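About Pumphrey Table Rentals

Pumphrey rents tableware and serving pieces for weddings, school dinners, church suppers and company lunches. We started in January 1996 with one van and two sets of white plates, and we have been in the same building on Girkholm Road for 29 years.

Our stock covers place settings for up to 1000 guests at a time. Most orders are much smaller. A family renting for a graduation party gets the same plates as a hotel, packed in the same crates.

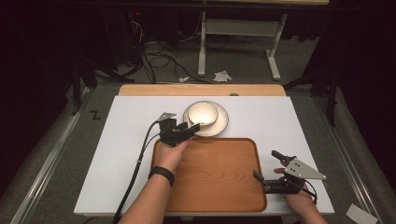 White bowl and plate with a wooden serving tray.

We deliver in Girkholm and Dalero on weekdays and Saturday mornings. Customers outside those towns can pick up from the loading door at 2611 Girkholm Road — please bring a vehicle with a flat floor, as the crates do not stack well on seats.

Plates and bowls can come back unwashed. Scrape off the food, put them back in their crates, and we do the rest. Wooden pieces should be wiped with a damp cloth and never soaked. Linens should be shaken out and returned in the bag they came in.

In January we took over the glassware stock of Arkik, a rental shop in Dalero that closed its doors. Arkik customers can still order the same stemware from us at the prices they paid before. Gift cards from Arkik are good through the end of the year.

A deposit holds your date. The balance is due on delivery, and breakage is charged by the piece — the price list is at the front desk.

Page last updated Friday, July 18, 2025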